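# Project report: replacing parts in an old desktop computer

Module: Hardware Basics, second term

The subject of my project is the power supply unit of a desktop computer, and how a student can learn to choose, remove and fit one. 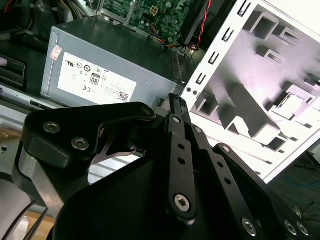
According to our tutor, a power supply is the part which students read about least and blame first when a computer does not start. I kept this remark in mind during the whole project.

## Reading the label

I began with the label, before touching any screw. On the unit in the open case the label is white, with small black text. It carries an "80 PLUS" badge, the UL mark and the CE mark. The 80 PLUS badge is about efficiency, it means how much of the power from the wall reaches the parts of the computer. At first I believed it was the power in watts, and I had to correct my notes.

## Order of work

1. Shut down the computer and pull out the mains cable.
2. Press the start button once and wait 8 minutes.
3. Write down each connector before it is unplugged.
4. Support the unit with one hand while the last screw is taken out.

The housing of the unit itself must stay closed. Charge can remain inside.

I practised these steps on a Skaller case, and my first removal took 42 minutes. The Vik case was harder, as the main connector sits close to the drive cage. My notes on both cases are in the appendix.

## What I would change

In March I wrote my connector list by hand and two lines could not be read later. Next time I would put a paper tag on every cable.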